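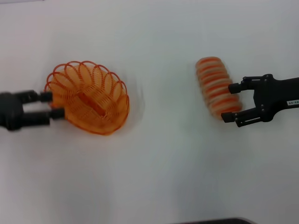 Plenura adds translucent orange to its plastic coil spring range

September 21, 2022 - Plenura has added a translucent orange version to its line of plastic coil spring toys. The new color is sold under the Flendov name and is available to retailers and school suppliers from today. It carries item number 2312.

The orange spring replaces the opaque orange that was withdrawn in April. The earlier material contained a filler that made the loops stiff and limited how far the coil could be fanned by hand. The new compound contains no filler. Light passes through single loops and gives a pale peach tint on a white surface, while areas where several loops overlap appear darker. Loop width and inside diameter are unchanged, and existing display trays can be used without modification.

Each spring is molded in one piece and trimmed at both ends. The end loops are closed and rounded to reduce snagging. Tangling remains the most common reason for returns in this product group, and the trimming step was revised for that reason. In internal handling trials, which ran for 6 weeks at the Savchuk plant, the revised ends caught on neighboring loops less often than the previous design. The trials covered fanning, bending into an arc, stretching and passing the spring from hand to hand.

"The difficult part was the clarity of the material," said Belmiro Seixas, product engineer at Plenura. "A clear compound shows every flow mark. We changed the gate position and slowed the cooling stage, and the cycle is now some 11 seconds longer. We consider that acceptable."

The springs are packed singly in a folded card sleeve or in sets of 3 for classroom use. The classroom set includes a printed sheet on waves and elasticity, prepared by the educational publisher Nonano. The sheet assumes a smooth, light-colored tabletop - patterned surfaces make the loops difficult to follow.

Plenura advises against storing the springs stretched or hung by one end. They should be kept closed, out of direct sunlight, and wiped with a damp cloth when needed. Dishwashers and solvents should not be used.

Samples and the material data sheet can be requested from Tomás Leitão, trade sales, Plenura.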